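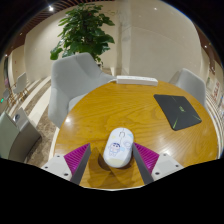 I've been on a tidying kick since September, and it has gotten tangled up with my other hobby, which is reading everything I can find on robots doing chores. So every time I clear a table now, I catch myself grading each move. Could a machine do that one? How about that one?

Take putting a computer mouse back on its pad. I do it many times a day and have never once thought about it. But try it slowly! You come down over the thing, you open your fingers a little wider than it is, you close until it stops sliding, you lift (or just drag, if you're lazy like me), and you set it down flat and facing the right way. A mouse is smooth and rounded, so if you pinch it too far back or too low it wants to squirt out forward like a bar of wet soap. My hand fixes that before I know there's a problem. A gripper with two fingers has to get it right with a lot less to go on.

And the wild part is that this is one of the chores I think is nearly there. A rigid object, a flat table, a pad in plain sight. I'd put good money on it. What gets me excited is how recent that is. When I started following this stuff, the videos were all sped up nine times and somebody was always standing close by with a hand on the stop button. The clips I watch these days run at normal speed, and some of the recoveries are lovely: the fingers miss, back off, come in again at a better angle. I cheered out loud at one of those.

Where it still falls apart for me is everything around the easy bit. Cables, for one. A power strip with a cord running off it is a nightmare, because you pull one end and the other end does whatever it likes. Shiny tabletops are another, with the ceiling lights bouncing off the varnish right where the camera needs to see. And then there's knowing what "tidy" means. Does the mouse go on the pad, beside it, or in a drawer? My wife and I have lived together for years and we don't agree on that.

I wrote to Fulgencio Prieto about this (he used to run the packing line at Hanard, and he answers email in enormous, wonderful paragraphs). He thinks I have it backwards. On a shop floor, he says, the question is never whether the machine can pick up the part. It's what happens on pick number 200, when a part comes in upside down and everyone is at lunch. His old line had 4 stations that could have been automated years ago on paper, and people kept them because people notice when a box sounds wrong. I've been chewing on that ever since.

So my scorecard for the house, as of tonight: mouse on pad, yes, very soon. Cups to the sink, yes if they're empty. Wiping the table, closer than I expected. Coiling a cable, no. Laundry, ask me again in a few years, though I'd love to be wrong about that one.

Next I want to try the whole list myself using kitchen tongs, left hand only, and time it. My guess is that I'll be terrible at cups. I'll post the times when I have them.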